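Carkby 데이터 카드
식품 상표 사용권 분쟁 문서 모음

2025년 5월 26일 | 글: Gedside 자료 정리팀
읽는 시간 9분

이 사이트는 쿠키를 사용합니다. 계속 읽으시면 쿠키 사용에 동의하신 것으로 봅니다. [동의] [설정]

개요

Carkby는 식당이나 요리 브랜드의 이름을 빌려서 만든 포장 식품에 대한 분쟁 문서를 모은 자료입니다. 소스, 수프, 냉동 식사, 병에 든 음료 같은 제품이 들어 있습니다. 이런 제품에서는 이름을 빌려준 쪽, 실제로 만든 쪽, 그리고 가게에 파는 쪽이 서로 다른 회사인 경우가 많습니다. 제품에 문제가 생기면 소비자는 앞면에 크게 적힌 이름을 보고 항의하지만, 답장은 뒷면에 작게 적힌 회사에서 옵니다. 저희는 이 사이에서 책임이 어떻게 옮겨 다니는지를 문서로 따라가 보고 싶어서 이 모음을 만들었습니다.

현재 판에는 문서 1,604건이 있고, 이 문서들은 분쟁 182건에 연결되어 있습니다. 분쟁 하나에 편지 한 통만 있는 경우도 있고, 여러 회사가 몇 해 동안 주고받은 편지가 모두 있는 경우도 있습니다. 그래서 문서의 수를 분쟁의 수처럼 사용하시면 안 됩니다. 이전 판을 쓰신 분들의 표에서 이 실수를 몇 번 보았습니다.

자료의 언어는 한국어입니다. 원래 다른 언어로 쓰인 문서는 저희가 번역했고, original_lang 칸에 원래 언어를 적었습니다. 저희 팀에는 한국어를 나중에 배운 사람이 많습니다. 어색한 표현을 발견하시면 문서 번호와 함께 알려 주시기 바랍니다. 법률 용어의 번역은 특히 조심해서 보아 주십시오.

어디에서 왔는지

문서의 대부분은 Bruvuvham 시의 소비자 조정 창구가 공개한 묶음에서 왔습니다. 이 창구는 조정이 끝난 사건의 서류를 해마다 12월에 한꺼번에 공개합니다. 공개할 때 개인의 이름과 주소는 이미 지워져 있습니다. 저희는 거기에서 식품 사건만 고르고, 다시 그 안에서 상표 사용 계약이 언급된 사건만 골랐습니다.

두 번째 출처는 Kopecký 문서함입니다. Kopecký는 식당 이름으로 시작해서 나중에 병 수프와 소스에 이름을 빌려준 회사입니다. 이 회사는 사업을 정리하면서 고객 항의 편지와 제조사에 보낸 편지를 연구 목적으로 저희에게 넘겼습니다. 조정 창구의 자료에는 회사들 사이의 편지가 거의 없기 때문에 이 문서함이 빈 곳을 많이 채워 줍니다. 다만 한 회사의 눈으로 고른 편지라는 점은 잊지 말아야 합니다. 무엇이 넘어오지 않았는지 저희는 모릅니다.

세 번째로, 가게에서 손님에게 나누어 준 안내문과 환불 공고가 조금 있습니다. 양은 적지만 날짜가 정확해서 사건의 순서를 맞출 때 도움이 되었습니다. 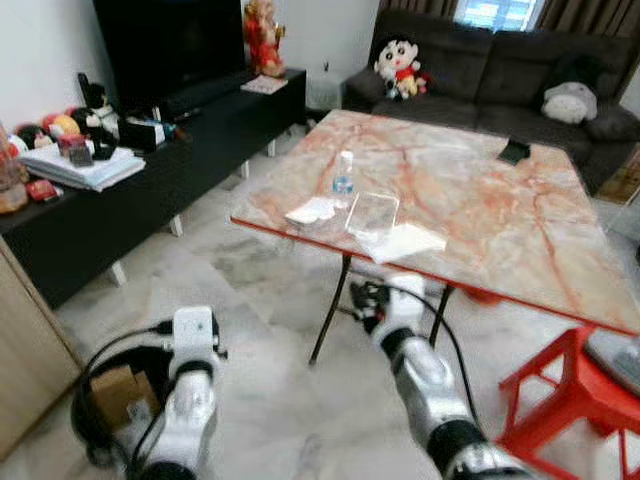 대리석 무늬 테이블 위의 물병과 투명 용기

파일의 구성

압축을 풀면 다음 파일이 나옵니다.

docs.csv: 문서 한 건이 한 줄입니다. 본문은 text 칸에 있습니다.
cases.csv: 분쟁 한 건이 한 줄입니다. 요약과 결과가 있습니다.
links.csv: 문서와 분쟁을 연결하는 표입니다. 한 문서가 두 분쟁에 연결될 수 있습니다.
parties.csv: 회사와 기관의 목록이며, 역할은 여기에 적지 않습니다.
changes.txt: 판마다 바뀐 점을 적은 기록입니다.

모든 파일은 UTF-8로 저장했습니다. 일부 표 계산 프로그램은 csv를 그냥 열면 한글이 깨집니다. 그때는 가져오기 메뉴에서 문자 형식을 직접 고르시면 됩니다. 또한 Kopecký의 마지막 글자에는 기호가 붙어 있습니다. 검색할 때 기호 없이 입력하면 결과가 나오지 않으므로 parties.csv의 search_name 칸을 사용하십시오.

docs.csv의 주요 칸

doc_id: 문서 번호입니다. 판이 바뀌어도 번호는 바뀌지 않습니다. 삭제된 번호는 다시 쓰지 않습니다.

doc_type: 항의 편지, 답장, 회사 사이의 편지, 계약서의 일부, 조정 기록, 공고 가운데 하나입니다. 분류가 어려운 문서는 기타로 두었습니다.

sent_date: 문서에 적힌 날짜입니다. 날짜가 없으면 비워 두었습니다. 받은 날짜를 추측해서 넣지 않았습니다.

sender_role, receiver_role: 보낸 쪽과 받는 쪽의 역할입니다. 값은 소비자, 이름을 빌려준 회사, 제조사, 포장 회사, 판매점, 보험사, 조정 창구입니다. 같은 회사가 사건에 따라 다른 역할을 할 수 있습니다. 역할을 parties.csv에 적지 않고 문서마다 적은 이유가 이것입니다.

text: 본문입니다. 줄 바꿈은 원본과 같게 두었습니다. 읽을 수 없는 부분은 대괄호 안에 판독 불가라고 적었습니다.

original_lang: 원본의 언어입니다. 번역된 문서는 translated 칸의 값이 1입니다.

cases.csv의 주요 칸

case_id: 분쟁 번호입니다.

product_group: 소스, 수프, 냉동 식사, 음료, 과자, 기타로 나눕니다.

claim: 소비자가 처음에 주장한 내용입니다. 나중에 주장이 바뀐 경우에도 처음 것을 남겼습니다. 예를 들어 맛이 다르다고 항의했다가 뒤에 유통 기한 표시를 문제 삼은 사건은 맛으로 분류되어 있습니다. 바뀐 내용은 claim_later 칸에 있습니다.

summary: 저희가 쓴 요약이며 최대 700자입니다. 두 사람이 따로 읽고 한 사람이 썼습니다. 요약에는 누가 옳은지에 대한 의견을 넣지 않으려고 노력했습니다.

outcome: 환불, 교환, 합의금, 기각, 취하, 소송으로 넘어감 가운데 하나입니다. 결과를 확인한 분쟁은 159건입니다. 나머지는 비어 있습니다. 비어 있는 칸을 기각으로 읽지 말아 주십시오.

who_paid: 마지막에 돈을 낸 쪽입니다. 이 칸이 이 자료에서 제일 중요하고 동시에 제일 약한 칸입니다. 소비자에게 돈을 준 회사와, 나중에 그 돈을 부담한 회사가 다를 때가 있습니다. 앞의 경우를 who_paid에, 뒤의 경우를 who_bore에 적었습니다. who_bore는 회사들 사이의 편지가 있는 사건에서만 채울 수 있었습니다.

분류를 어떻게 했는지

처음에는 역할을 자동으로 붙여 보았습니다. 편지 머리의 회사 이름을 찾아서 목록과 비교하는 방법이었습니다. 결과가 좋지 않았습니다. 제조사가 이름을 빌려준 회사의 편지지를 사용하여 답장을 쓰는 일이 자주 있었기 때문입니다. 소비자에게는 한 회사처럼 보이게 하는 것이 계약의 조건인 경우도 있었습니다. 그래서 역할은 모두 사람이 다시 읽고 붙였습니다.

편지지와 실제로 쓴 회사가 다르다고 판단한 문서에는 letterhead_differs 칸에 1을 넣었습니다. 판단의 근거는 note 칸에 짧게 있습니다. 대개 전화번호, 서명 아래의 부서 이름, 또는 같은 날 보낸 다른 편지가 근거입니다. 근거가 약하면 0이 아니고 빈칸으로 두었습니다.

두 사람의 판단이 다르면 세 번째 사람이 읽었습니다. 세 번째 사람도 결정하지 못한 문서는 disputed 칸에 표시했습니다. 이런 문서를 빼고 분석할지는 사용하시는 분이 정하시면 됩니다. 저희가 내부에서 표를 만들 때에는 한 번은 넣고 한 번은 빼서 두 결과를 비교합니다.

계약서의 일부에 대하여

계약서 전체가 들어 있는 사건은 없습니다. 편지에 인용된 조항, 또는 조정 창구에 제출된 몇 쪽만 있습니다. 인용된 조항은 보낸 쪽이 자기에게 유리한 부분만 가져왔을 가능성이 있습니다. 같은 조항을 양쪽이 다르게 인용한 사건도 있습니다. 그때는 두 가지를 모두 넣고 서로 연결했습니다.

자주 나오는 것은 품질 확인에 대한 조항입니다. 이름을 빌려준 회사가 제품을 미리 맛보고 승인할 권리를 가진다는 내용입니다. 승인할 권리가 있었다면 책임도 있는가 하는 질문이 여러 편지에서 반복됩니다. 제조사는 그렇다고 쓰고, 이름을 빌려준 회사는 권리와 의무가 다르다고 씁니다. 조정 기록은 이 질문에 직접 대답하지 않고 금액만 정하는 경우가 많습니다.

또 하나는 재고에 대한 조항입니다. 계약이 끝난 뒤에 남은 제품을 언제까지 팔 수 있는지를 정합니다. 계약이 끝난 이름이 붙은 병이 할인점에 오래 남아 있어서 생긴 분쟁이 수프와 소스 쪽에 모여 있습니다. 이 사건들은 after_term 칸으로 고를 수 있습니다.

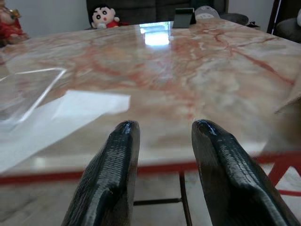

이전 판을 받아서 쓴 한 독자는 who_bore 칸에 대하여 다음과 같은 의견을 보내 왔습니다. 보험사가 먼저 돈을 내고 나중에 제조사에게 청구한 사건에서는 두 칸으로 부족하다, 돈이 움직인 순서를 적은 별도의 표가 있으면 좋겠다, 지금은 note 칸을 하나씩 읽어야 해서 시간이 많이 든다는 내용이었습니다. 같은 독자는 합의금에 변호사 비용이 포함되었는지도 알고 싶다고 하였습니다.

좋은 지적이라고 생각합니다. 순서를 적은 표는 payments.csv라는 이름으로 준비하고 있습니다. 다만 보험사의 편지에는 금액이 지워진 것이 많아서, 금액 없이 순서만 있는 줄이 많을 것입니다. 변호사 비용은 조정 기록에 따로 적힌 때에만 표시할 수 있습니다. 저희가 나누어 계산하지는 않겠습니다.

알려진 문제

날짜. Kopecký 문서함의 편지에는 일과 월의 순서가 섞여 있습니다. 앞뒤의 편지로 순서를 확인한 것은 고쳤고, 확인하지 못한 것은 date_unsure 칸에 표시했습니다. 기간을 계산하실 때에는 이 표시가 있는 문서를 빼시는 것이 안전합니다.

중복. 같은 편지가 조정 창구의 묶음에도 있고 문서함에도 있는 경우가 있습니다. 글자가 완전히 같으면 하나로 합쳤습니다. 한쪽에만 손으로 쓴 메모가 있으면 둘 다 남기고 same_as 칸으로 연결했습니다.

지역. 조정 창구의 문서는 모두 Bruvuvham 한 도시에서 접수된 것입니다. 다른 지역의 소비자가 같은 방식으로 항의한다고 말할 수 없습니다. 이 도시에는 판매점이 먼저 환불해 주는 습관이 있어서, 작은 사건은 처음부터 창구에 오지 않았을 것입니다.

제품군. 음료의 사건은 수가 적습니다. 음료만 따로 떼어서 비율을 계산하면 사건 하나가 결과를 크게 바꿉니다.

번역. 계약 용어 가운데 보증과 보장, 해지와 해제의 구별이 초기 번역에서 일정하지 않았습니다. 현재 판에서 다시 확인하였으나 남은 것이 있을 수 있습니다.

감정 표현. 항의 편지에는 거친 말이 있습니다. 지우지 않았습니다. 수업에서 사용하실 때에는 먼저 읽어 보시기를 권합니다.

어디에 쓰면 좋고 어디에 쓰면 안 되는지

계약과 소비자 책임에 대한 수업, 편지의 말투 연구, 문서 분류 연습에 쓰실 수 있습니다. 답장이 책임을 인정하지 않으면서 사과하는 방법에 관심이 있는 분에게도 재료가 많습니다. 저희가 아는 어떤 수업에서는 답장만 먼저 읽게 하고, 학생들이 원래의 항의 편지를 써 본 뒤에 실제 편지와 비교한다고 합니다.

특정한 회사의 품질을 평가하는 목적으로는 쓰지 말아 주십시오. 분쟁으로 온 사건만 있고, 팔린 제품의 수는 이 자료에 없습니다. 사건이 많은 회사는 그냥 많이 판 회사일 수도 있습니다. 또한 이 자료는 법률 조언이 아닙니다. 자신의 사건에서 얼마를 받을 수 있는지를 outcome 칸으로 예상하지 마십시오.

이름과 개인 정보

소비자의 이름은 모두 지웠고, 회사 직원의 이름은 부서 이름으로 바꾸었습니다. 편지의 내용으로 개인을 알 수 있는 문장, 예를 들어 병의 이름이나 가족의 직업이 적힌 문장은 일반적인 말로 바꾸고 edited 칸에 표시했습니다. 혹시 자신의 편지라고 생각되어 삭제를 원하시면 문서 번호만 보내 주십시오. 이유는 적지 않으셔도 됩니다.

판의 기록

1.0 조정 창구의 문서만으로 처음 공개했습니다.
1.1 Kopecký 문서함을 추가하고 letterhead_differs 칸을 만들었습니다.
1.2 who_paid를 두 칸으로 나누었습니다. 번역 용어를 다시 확인했습니다. 잘못 연결된 공고를 links.csv에서 고쳤습니다.

다음 판에서는 payments.csv를 넣고, 기타로 남아 있는 문서를 다시 읽을 계획입니다. 공개 날짜는 아직 정하지 않았습니다.

사용 조건과 인용

연구와 교육에는 자유롭게 쓰실 수 있습니다. 다시 배포하실 때에는 이 데이터 카드를 함께 넣어 주십시오. 상업적인 사용은 먼저 문의가 필요합니다. Kopecký 문서함에서 온 부분은 넘겨받은 조건 때문에 광고에 인용할 수 없습니다.

인용하실 때에는 다음과 같이 적어 주십시오.
Gedside 자료 정리팀, Carkby: 식품 상표 사용권 분쟁 문서 모음, 1.2판.

오류를 알려 주실 때에는 판 번호, 파일 이름, doc_id 또는 case_id를 적어 주십시오. 답장은 보통 두 주 안에 드립니다.

Gedside의 새 자료 소식을 이메일로 받아 보시겠습니까? 주소를 입력하고 구독 버튼을 눌러 주십시오. 구독은 언제든지 취소하실 수 있습니다.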